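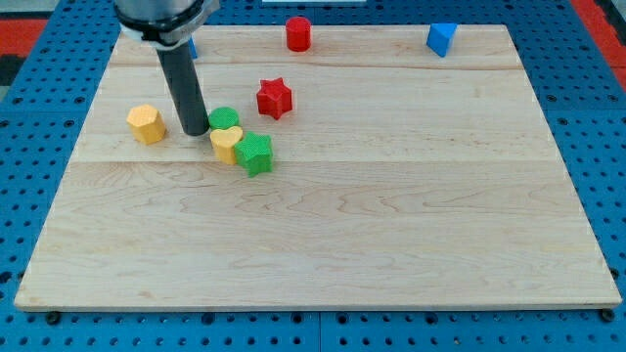 Do I have to redo the tool offset every time I swap from the gripper to the plain rod?
Every time. The rod is longer than the fingers, and the controller only knows what you tell it.

Swapping in the rod

I do this before each comparison run at Stodondale, and it goes quickly once you've got the hang of it.

1. Park the arm and cut power to the tool. I forgot once and Bogdan still brings it up!
2. Unscrew the gripper and seat the rod by hand - snug first, then tighten.
3. Load the "rod" profile and set speed to 9 percent.
4. Jog down over a bare patch of board until a sheet of paper just drags under the tip. Save that height.
5. Nudge one block a short way, then try it from the other side.

Note: my saved height came out at 1,913 on the controller readout (Jolanta's was different, so don't copy mine).

Caution: keep the tip off the wood while it travels sideways. Up to 1,000 pushes is fine on one tip, then I check it for wear.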